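Packing Bench Assistant (part-time, fixed term)
Teltance, Packing Methods Unit, Lurico site
Reference: 589
Start: May

Teltance prepares small household and gift items for shipment in single-item and mixed cartons. The unit writes the packing instructions used on the Lurico benches and checks them against sample packs before release. One assistant is required for the Jasturard carton series.

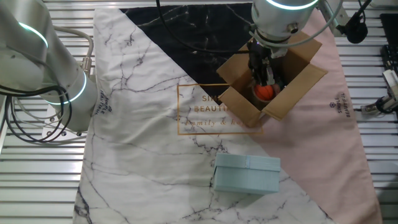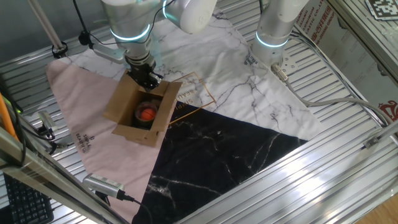 Bench mat with open carton, flaps folded outward, and orange ball item in the carton. Same mat in both views.

Duties

Set out cartons and items on the bench mat according to the instruction sheet. Open cartons are presented with the flaps folded fully outward so that the opening is clear on all sides.

Place items in cartons one at a time. The series covers balls, cups, cans, lidded gift boxes and soft goods. Round items are packed with a holder or insert where the sheet calls for one.

Record the carton size, item code, item position and any contact with the carton walls. Entries are made at the bench keyboard during the session.

Close, weigh and label finished cartons. Open and reset cartons marked for repeat packing. Worn cartons are flattened and replaced.

Keep the mat flat and clear of scraps between packs. Report creases, stains or lifted edges before the next pack is started.

Volume and hours

The series consists of 2000 packs under 69 instruction sheets. Sessions run from 8:30 a.m. to 1:00 p.m. with one break of 20 minutes. The contract ends when the series is complete.

Requirements

Careful handling of light and easily dented items. Ability to follow a written sequence without changing the order of steps. Legible handwriting and basic typing. Ability to stand for a full session and lift cartons of up to 25 pounds. Previous packing or stockroom work is useful and is not required. Training on the Ojeda labeling system is given in the first week.

Selection

Applicants invited to the site complete a bench exercise lasting 40 minutes: four cartons, mixed items, one instruction sheet. Packs are checked for item position, closure and label placement. Speed is not scored.

How to apply

Send a resume and a short note on any handling or packing work to Emiliano Acuña, Packing Methods Unit, Room 119, Lurico site. Quote the reference number on both. Applications without a reference number are returned to the sender.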